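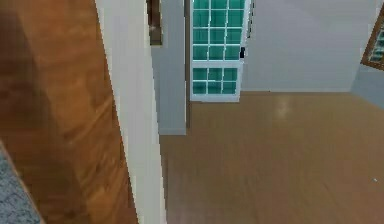

Madeira, faixa branca e parede cinzenta numa divisão gerada por computador

Perguntas frequentes sobre o gateway Tosteo

Reunimos nesta página as dúvidas que mais nos chegam por correio eletrónico. Se a sua não estiver cá, escreva-nos à vontade, que gostamos mesmo de conversar sobre estas coisas!

Preciso de ligação à Internet para usar o Tosteo?
Para a instalação, sim, durante uns minutos. Depois disso, as regras ficam guardadas no próprio gateway e os sensores continuam a falar com ele pela rede local, mesmo que a ligação do operador falhe a meio da noite. O que deixa de funcionar sem Internet é o acesso remoto e o envio de avisos para o telemóvel.

Quantos dispositivos posso ligar?
Testámos até 17 sensores por gateway sem atrasos que se notassem. Há quem tenha mais (o Bautista Troncoso, da nossa equipa de suporte, tem a casa cheia deles), mas nesse caso costumamos sugerir um segundo gateway - ficam os dois na mesma conta e partilham as regras.

Os sensores de outras marcas funcionam?
Muitos, sim. O Tosteo entende MQTT e Zigbee, e os aparelhos da linha Annan são reconhecidos logo que os liga. Com os restantes, pode ter de indicar o tópico à mão no menu "Dispositivos".

Onde ficam guardados os meus dados?
No cartão de memória do gateway, que aguenta cerca de 3000 leituras por sensor antes de começar a apagar as mais antigas. A cópia na nuvem da Matholm vem desligada, e só a ativa quem quiser.

Com que frequência saem atualizações?
A cada três meses, mais coisa menos coisa. A próxima está prevista para abril e traz o novo editor de regras, em que a Dela Ofori tem trabalhado com muito carinho.

A luz ficou laranja e não passa. O que faço?
Desligue o gateway da corrente, espere 2 minutos e volte a ligá-lo. Se continuar laranja, carregue no botão de trás até a luz piscar. As regras não se perdem, fique descansado - só terá de voltar a escrever a palavra-passe do Wi-Fi.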